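Two-Arm Build Notes: Bin Liners in the Guest Room

Reading time: 2 min

These tips cover liner handling on the Nostska two-arm build, assembled in the Arkinport shared workshop and set up for bedroom chores. They assume parallel grippers on both wrists and a working joint calibration.

Gripping the rim

Close on the folded part of the liner, where the film is doubled over the rim. A single layer slides between the pads. Set closing force to 10 N for thin film and drop to 8 N if the rim bows inward. Keep the idle arm open and clear of the bin until the first grip has settled.
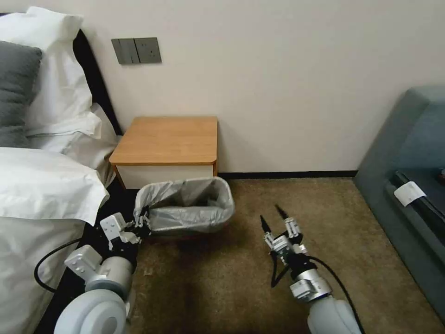 Left gripper on the folded liner, right gripper open.

Lift slowly. A light bin tips before it leaves the carpet, so limit wrist speed to 100 mm/s until the tilt reading is stable.

Using the nightstand as a bench

Film is easier to find on a flat surface than on carpet. Put the bunched bag on the nightstand and take hold of one loose end past the edge of the top. Pull sideways, level with the surface. Pulling upward lifts the whole bundle and the fingers lose their reference. Park the other gripper low and open, beside the bin.

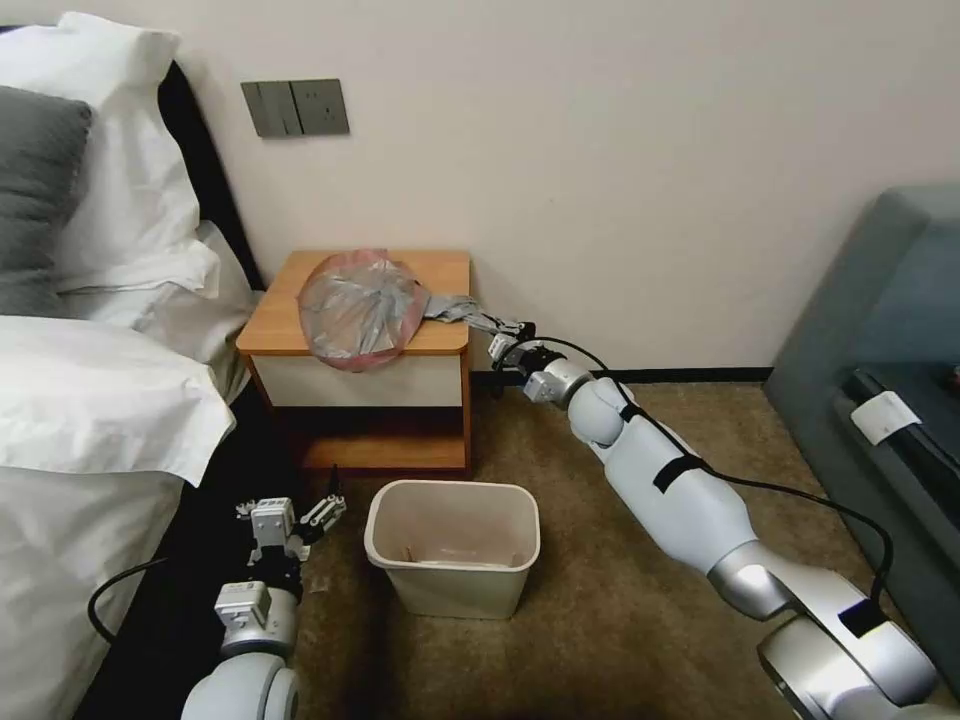
Seating a bag

1. Stand the bin in front of the nightstand, within reach of both arms.
2. Hold the lower edge of the bag against the rim with the left gripper.
3. Pinch the top edge with the right gripper and work the mouth open.
4. Fold the film over the rim in short moves. Regrip after each one.
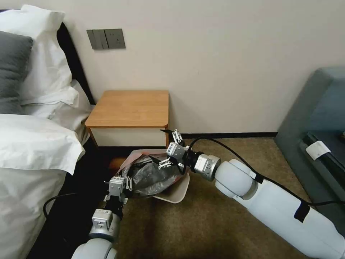 Photo: Insaurralde build log

Dark, semi-translucent film gives poor depth readings. Take the rim position from the bin and offset from there. Costix finger pads were swapped in November; recheck the closed position after any pad change.

Cables

Leave enough slack at the wrist for full rotation, but check the loop against the bedding at the lowest arm position. Our log calls for a cable inspection every 400 cycles. Retighten the wrist bracket screws at the same time.

Contact | © Arkinport Workshop Notes | Back to top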